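Grendico Game Room Course
Handout 6: Packing and Checking a Poker Set

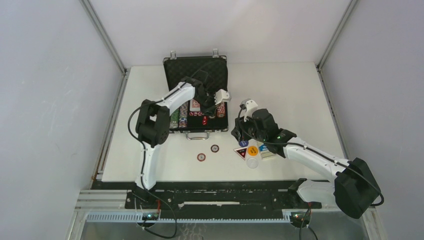
Every set that leaves the game room goes out in its own case and comes back the same way. Most losses happen at pack-up, when chips from a set get mixed with whatever else is on the table.

Before packing

Open the lid all the way and set the case toward the back of the table, with clear space in front. Pull aside anything that does not belong to the set. Stickers, caps and small boxes go to the side and later to the odds-and-ends drawer. They do not go in the case, even for one night.

Packing order

Chips go in first, sorted by color. Keep green together and red together, and stack them flat. Loose chips left on the table go back with their own color before the cards are touched. Square up the deck and put it in the middle. Dice go in last. They are the easiest part to lose.

Check the foam in the lid for dents or tears. Close the lid and fasten both latches before lifting the case by the handle.

Recording

Write the set number on the return sheet. Sets 147 and 373 are on loan to Flallach until the end of March and should be left off. A short set stays on the shelf for 24 hours before replacement chips are ordered.

Reading for next time: Handout 7, Cleaning Chips and Cards.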